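Reading time: 2 min

We use cookies to remember your settings and to count visits. Accept all | Manage choices

Against the Gray Box

Every hobby has an object that people stop looking at. In home electronics it is the gray plastic enclosure, the squat kind with a screw at each corner, sold as the proper end of any project. You build the circuit, you get it working on the bench, and then someone on a forum tells you to "box it up" as if that settled something. I have boxed up plenty of circuits. I am no longer sure what I got for it.

The argument for the box is protection. Protection from what, though? My thermostat controller lives on a shelf in a dry closet. Nothing falls on it. The one time it failed, a wire had come loose inside the Bovanov enclosure I had paid extra for, and I spent most of an evening backing out screws to find a fault I would have spotted in a second on an open board. I don't count that as protection. I count it as a delay with a lid on it.

Then there are the screws themselves. The Premitz catalog I keep by the bench lists 522 enclosures, and I went through it in August hoping to find a decent choice of hinged ones. There were 33. Everything else wanted a screwdriver, which is fine if you mean to open the thing twice in its life. People who build their own gear open it every other weekend. Plastic threads don't love that, and I have a drawer of lids that no longer sit flat to prove it.

I will grant that the gray box looks serious. Put a blinking mess of wires in one and your family stops asking whether it's safe. But I think that is most of what we are buying, and it worries me a little. A closed lid tells you nothing about the soldering under it.

It doesn't tell you much about anything else, either. Once the lid is on, all that work comes down to a plain gray top and whatever you stick on it. A bit of red on the lid may mean something to the person who put it there. To anyone else it's a bit of red.

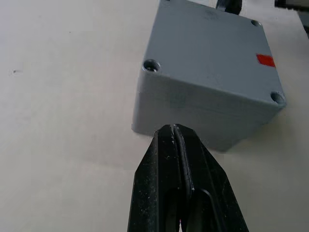

What I would do instead

Leave it open longer. Mount the board on a flat base with 2 strips of wood along the sides, and live with it for a season before you decide it needs walls. If it sits where kids, pets or water can reach it, or if it carries house current, then of course close it up, and do it properly. I'm talking about the low-voltage odds and ends that most of us really make.

When you do buy a box, buy it too big. The Mendoza I use for my garden timer has so much room in it that I laughed when it arrived, and it's the only one I've never cursed at. Write on the lid in plain words – what it is, what voltage it takes – and put the same note inside.

As for the Wirum boxes everyone recommends, they may be wonderful. At 73 dollars I'll let somebody else find out.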